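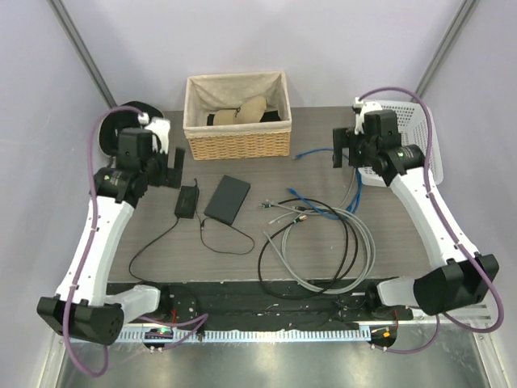 Figure 3. Open wicker basket with a cream fabric liner folded over the rim.

4.2 Open containers and the storage of small belongings

The previous section dealt with fitted storage: cupboards, drawers and shelves that belong to the dwelling and stay behind when a household moves. We now turn to movable open containers, by which we mean baskets, bowls, trays, tins without lids and shallow boxes. Lined baskets (Figure 3) were placed in the same group as unlined ones for the counts and were separated only for the questions on cleaning.

The postal questionnaire returned 1167 usable forms from the three towns of Drallach, Skaltis and Brabec. The village of Lomutlow was covered by home visits only, and its households are left out of the totals unless we say otherwise. Respondents were asked to name every open container kept in a shared room, to say what it was first bought or given for, and to list what was in it on the day the form was filled in. The last of these questions was the one most often left blank. Where it was blank we kept the form but did not use it for the comparison of stated and present contents.

Stated purpose and present contents matched less often than we had expected from earlier work on drawers. Fruit bowls held fruit in most homes, but they also held keys, batteries, rubber bands, unopened post and medicines. Bread baskets had drifted furthest from their purpose. In Skaltis in particular, households that no longer bought unsliced bread had kept the basket and moved it from the table to a sideboard or windowsill, where it took on whatever had no other place. Sewing baskets changed least. Respondents described them as belonging to one person even when they stood in a room used by everyone, and other members of the household seldom put things in them.

We found it useful to sort the containers by who could add to them and who could empty them. Adding was almost always open to all. Emptying was not. In the visited homes one adult usually decided when a container was full and what should happen to the contents, and this person was not always the one who did most of the other tidying. The difference gave rise to small disputes, which came up in interviews without our asking. One respondent in Lomutlow kept a second bowl on top of the refrigerator for things taken out of the first, so that they could be claimed before being thrown away. Similar arrangements were reported on 14 of the postal forms, under "other remarks".

Position in the room had a clear effect. Containers within reach of the door people used every day — which in many of the Drallach terraces is the back door — filled faster and were sorted more often than those further in. Containers on high shelves were rarely sorted at all. A few respondents could not say what was in them and went to look, and their answers then tended to be long. We coded these long lists in the same way as the others, although they probably describe several years of use.

Material mattered less than position, with one exception. Respondents with lined baskets were more likely to report cleaning them, and the liner was usually given as the cause. A loose liner can be taken out and washed with other household linen, and taking it out means emptying the basket first. Sorting was therefore tied to laundry in these homes and took place at fairly regular times. Owners of unlined wicker mentioned dust and crumbs caught in the weave, and cleaned it by shaking it outdoors or with a brush. Several said they had given up on cleaning it and would replace the basket when it looked bad enough. Liners that are sewn or stapled in place were treated like unlined wicker. The questionnaire did not ask how the liner was attached, so this last point rests on the home visits.

Size was harder to deal with. We asked for the length of the longest side, but many respondents gave none, and those who measured round containers were unsure whether to go across the rim or the base. Answers were grouped as small, medium and large by comparison with a dinner plate. This is crude. It does allow us to say that large containers were more often described as "useful" and small ones as "tidy", and that households with children preferred the large.

Season should also be mentioned. The forms went out in May, when gloves, scarves and torches have mostly been put away and gardening items have come out. String, seed packets and plant labels appear often in the lists, above all in Brabec, where allotments are common. A winter survey would give different contents, though we see no reason why it should change the findings on who adds and who empties.

Two limits apply to all of the above. First, the forms were filled in by whichever adult opened the envelope, and that person may well be the one who takes charge of sorting. The answers on emptying may lean towards their view of the matter. Second, we asked about shared rooms only. Interviews suggest that containers in bedrooms are used differently — they are added to by one person and can go unsorted without anyone else objecting — and a proper comparison would need a separate set of questions. The pilot version of the form did include bedrooms, but of the 100 households approached in the pilot too many left that page out for it to be kept.

The next section takes up closed containers, for which the link between stated purpose and contents is closer, and looks at how labels are used on boxes and tins.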